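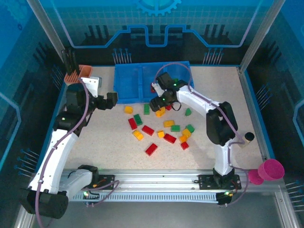
Two robot arms over a speckled tabletop, the gripper of one lowered beside a blue plastic bin.

FOR IMMEDIATE RELEASE

Virkell Releases Fadix, a Bedtime Card Set for Children Who Share a Room

STINDBRIDGE, 30th May. Virkell, a small publisher of games and activity books for families, today released Fadix, a set of 50 printed cards for parents who put more than one child to bed in the same room. The set is on sale now from the Virkell website and at the Abbasi Street shop in Stindbridge.

Each card shows one part of the evening, such as brushing teeth, picking a book, a last drink of water or lights out. Parents lay the cards in a row for each child. When a step is finished, the child turns the card over. The rows can be different lengths, so a younger child can be finished while an older one still has reading time left.

Fadix was written for siblings who are far enough apart in age to need different bedtimes but who sleep in one room. In a survey of parents on its mailing list, Virkell asked what part of the day they found hardest to manage. The company received 622 replies. The most common answer was the stretch between dinner and sleep, and many parents wrote in the comments box that the trouble began when one child had to be quiet while the other was still awake.

"Most bedtime charts are made for one child," said Pejman Hassanpour, who wrote the cards and edits the Virkell family line. "My two share a room, and the older one would come in at eight and wake up the younger one looking for pajamas. We moved the pajamas to the hall. There is a card for that now."

A good part of the set deals with small things like the pajamas. There are cards for laying out tomorrow's clothes before the first child goes to bed, for choosing who gets the night light on their side, and for reading in the living room when the bedroom is already dark. A few cards are left blank for steps that belong to one family only, such as feeding a pet or calling a grandparent.

The box also includes a short booklet for parents. It covers how to start with only a few cards, what to do when a child skips a step, how to handle a weekend at a relative's house, and when to drop the cards for a while. The booklet does not set a bedtime by age. It asks parents to write down when each child falls asleep now and to work from there.

Families who tried the cards before release were asked to use them for two weeks and send back notes. Several changes came out of those notes. The pictures were made larger so children who cannot read yet can follow them, the bath card was split into bath and hair, and a timer that came with the first version was taken out after parents reported that children raced each other to beat it.

"The timer was my idea and it was a bad one," Hassanpour said. "One mother wrote that her son brushed his teeth in the time it took her to find the towel. He wanted to win."

The cards are thick enough to stand up to being bent and dropped, and they wipe clean with a damp cloth. They come in a flat box that fits in a nightstand drawer. Parents who lose a card can order a single replacement through the website.

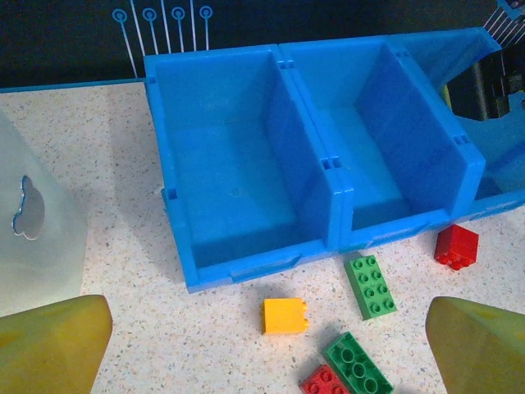
Can the cards be used with children who have the same bedtime?

Parents of twins or children close in age can lay out one shared row and have the children take turns flipping the cards. The booklet has a page on this.

Virkell plans to follow the bedtime set with a morning set in November. It will cover getting dressed, breakfast, packing a school bag and leaving the house, and it will use the same card size so that the two sets can be kept together. Parents who would like to try the morning cards early can sign up through the website.

About Virkell

Virkell publishes card sets, games and activity books for families with young children. The company is based in Stindbridge.

Media contact

Pejman Hassanpour, Virkell family line. Review copies of Fadix and sample pages from the parent booklet are available on request through the press page of the Virkell website.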